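Kartha Grid Throw Blanket review: a month on my bed

June 11, 2025 | 79 comments | 400 shares

I went back and forth on this blanket for most of May. My old comforter had gone flat and sad, I wanted something I could throw over the whole bed in the morning and call it made, and I kept ending up on the Dusari site looking at the same gray Kartha. So I caved and bought it!

First, the feel. It's soft without being fluffy, a little heavier than I expected, and it doesn't slide off the side when I kick around at night (my last one spent half its life on the floor). I've washed it four times now on cold. No pilling yet, though it did shed a ton of lint in the first load – clean your dryer screen, seriously.

What I don't love: the edge stitching. One corner already has a loose thread, and the care tag is huge and scratchy. I cut mine off the first night. I also looked at the Lakis version, which has a nicer hem, but it only came in beige and I know how I eat.

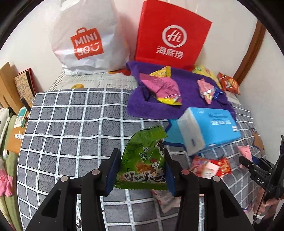 Snacking in bed is half the reason I picked a pattern over a solid color. A plain dark blanket shows every crumb, and I'm picking at it with a lint roller all evening. With the white grid on gray, I can tip out a whole haul, the green packet with the cartoon chicken, the pink wrappers, a box of tissues off to the side, and the bed still looks pretty put together to me. Crumbs shake right out, too. Grease I can't speak to yet, but give me time.

Would I buy it again? Yes, on sale. Four stars from me, and I'm eyeing the smaller one for the couch.

Related reviews
Sundico Reading Pillow
Lakis Waffle Throw
Dusari Sheet Set, 2 Months Later

Contact | Copyright 2025 | Back to top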